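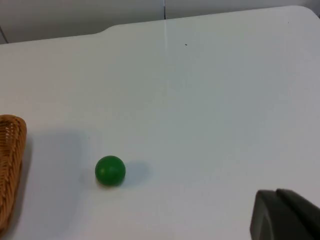
The Arm in the Back Room

October 8, 2026

The pitch for the Fendia kit is that anyone with a free weekend and a set of hex keys can have a working robot arm. I have been hearing some version of that since I bought my first soldering iron, so I came to the Bonar workshop prepared to be let down.

Bonar is a shared space, the kind with one good drill press and a waiting list for it. The members building the arm started in April. It is now fall. They put the delay down to the shoulder joint, which sagged under its own weight until they reprinted the bracket for the fourth time, and to a batch of screws that came 2 mm too short.

The job they have picked for it is modest: a ball goes into a basket. A small green ball, a wicker basket, a white table. A toddler does it for fun. The arm does it, on the evening I visit, with long pauses that its builders describe as planning and I would describe as pauses.

To be fair, there is a lot going on in them. A small camera rides at the wrist, and the software, a free package called Amaral, has to work out from that one low viewpoint where the ball is and where the fingers are. The group drove the arm by hand through 253 practice runs before letting it try anything alone. The forum they got the recipe from suggests 2000. I asked whether they planned to get there. There was some laughter, and then a discussion of who still had a key to the building.

What bothers me is the way these projects get talked about. Online, a home-built arm is always one update away from folding the laundry. Move the basket a hand's width, though, and this one needs a while to think – and sometimes it thinks wrong. The members know this and say so freely. The people selling the kits are quieter on the subject.

The basket causes trouble of its own. A plain plastic tub has a clean edge for the software to find. Wicker has a thick braided rim, shadows in every groove and a side that curves away, and from the wrist, up close, it can fill a good part of the view. One member wants to swap it out. Another says that would be cheating, and I am with the second one.

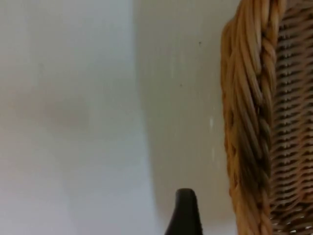
What it costs

The group spent around $400 on the arm, leaving out the failed prints. The fingers were finished by hand on a borrowed Sandix belt sander, and the table was already in the building. As a hobby, that is cheaper than golf. As a way to get a ball into a basket, I would hold off for now – the next version of the kit is supposed to fix the shoulder, and I would like to see one that has been running for a year before I believe it.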